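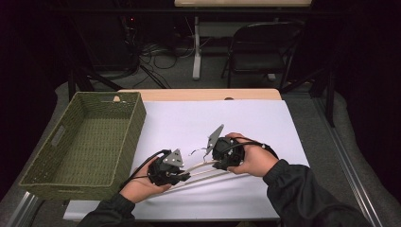

Hand-held gripper over the paper, basket to the left

Ticket: gripper jaws sticking, right side
Opened by: Zahira Khoo
Project: Ikar (student build, second years)
Date: Thursday, May 15, 2025
Status: open

Problem – right unit binds on the rods when closing. Left one fine. Worse if you squeeze fast. Logged width jumps from 70 mm to almost nothing, then comes back.

Tried so far
- wiped rods down with dry cloth, no change
- loosened the right plate screws half a turn, bit better, then same again
- swapped the cable on the right unit. Not the cable
- new log at 200 Hz, jump still there so its not the sample rate

Bayu Govindasamy 14:10
Are the rods parallel? Mine went out after I overtightened the end block. Measure both ends before you take anything else apart.

Zahira 14:35
2 mm out at the right end. Didnt think to check, ta. Backed off the end block, slides better by hand. Still catches near fully closed.

Bayu 14:50
Could be the bush then. Spares in the Hastberg drawer, bottom one. Dont grease it, picks up fluff off the carpet.

Zahira 15:40
Bush changed. 600 open/close by hand is the plan, log on, then basket pick-ups again. Will post teh plot here – if it still jumps I'm going to ask Ng for the loan of their encoder.

Need this sorted before the June demo. Leaving open.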